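Kashindye building sets: where we've got to

5 min read
2 comments

May 19, 2026

Dear Adom,

You asked for something you could read over a cup of tea, so I've left the spreadsheet with Ewurabena (she'll send it separately, with the receipts) and I'm just going to tell you how things stand with the building sets and the store room.

The short version is that we're a bit behind on the lending and a good way ahead on the storage, and I'm happier with that than I thought I'd be in the spring. We've spent about 2,000 pounds of the Balus money so far. Most of it went on the big bins, the table and having the floor done, and the rest on repainting and replacing bars that had come back from schools in a sorry state – chewed, in one case, though the school swears it was a dog.

The floor first, as it was the thing you were doubtful about! I know carpet sounded like an odd choice for a store room. But you've heard the noise when a bar goes over on bare concrete, and the people in the office next door had heard it a great deal more than you. We went for a dark charcoal carpet with a fine weave, hard-wearing, and you can still push a trolley over it if you lean. Elikem wanted the blue. Elikem was outvoted and has been very good about it.

Then the table. The old one wobbled and was far too low, and everyone who sorted at it for a morning went home holding their back. The new top is light wood and stands at 80 centimetres, a decent height for most of us, though Wumpini would have it higher still. We also kept one of the pale boards left over from the shelving to go next to the bin. I'd meant it for the skip, but it's handy for resting things on while you make up your mind about them, so it has stayed.

The bins have made the biggest difference of all. You'll remember the cardboard boxes, and how the bottoms used to go. Now it's large grey metal bins, one up on the table at a time, and whatever comes back from a school gets tipped straight in and sorted from there. Long bars and short bars go in together at that stage, which used to drive me mad and now doesn't bother me at all. Akosua's view was always that we were wasting our time asking schools to separate them first, and she was right. They never did it properly anyway, and we ended up going through the lot again.

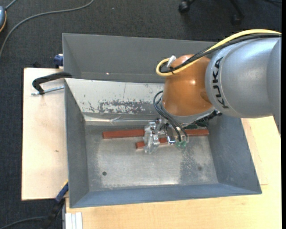
We did have a good long argument about colours. The old sets were every shade going, and once a few had been mixed up there was no telling which belonged where. So the main set is all reddish-brown now, long and short alike, and length is the only thing you have to look at when you're putting a set back together. I had worried that the children would find it dull. Not a word of complaint so far, and one teacher told Wumpini that her class had stopped squabbling over who got the yellow ones.

The one snag with a deep bin is the last few bars. They lie flat on the bottom, often one in front of another, and you have to get right down in there to fetch them out. When the bin is full it's a pleasure to work from, and when it's nearly empty it's a nuisance. We tried putting in a false bottom made from an old shelf, but it slid about and trapped the shorter bars underneath, so out it came again. Elikem thinks shallower bins would sort it. I think he may well be right, but I'm not asking you for more bins this year – we'll manage with what we've got and see how we feel after a full term.

On to lending, where I have less to boast about. We said we'd have 40 classes signed up by now and we haven't. Part of that is my fault, because I held the sets back until the store room was fit to take returns, and by then a lot of teachers had their term planned. The ones who have borrowed are keen. Two have asked to keep theirs over the summer, and I've said yes to both (I hope that's all right with you, do shout if it isn't). Drutero primary wants a second set for the younger ones, with more of the short bars in it, and Wumpini is putting that together at the moment.

The Osidano group had theirs for a rainy half-term and built what I'm told was a bridge. It went from one chair to another and took a cat's weight, if not very willingly. We've asked them to write down what they were short of, and the answer came back as "long ones", underlined. So that's something to think about when we next order. At present I've been buying even amounts of each, mainly out of habit, and I'd like to change that if you don't mind the budget line moving slightly.

Between now and July I want to get the returns routine written up so that it doesn't all live in Akosua's head. She's promised me a page, and I've promised to type it. I also need to decide what to do with the old mixed-colour bars, which are still in bags under the shelves. Ewurabena would like them gone. I'd sooner offer them to a playgroup first, so if you know of one with room for them, please pass on our number.

I've left the labels till last because I'm slightly embarrassed about them. We bought the sort that are meant to stick to painted metal and they peel. The supplier has offered to swap them and I'm waiting to hear when. In the meantime we're using string tags, and they do the job well enough.

Come and see it when you can. Mornings are best, and ring first so that one of us is there to let you in.

Share this update
2 comments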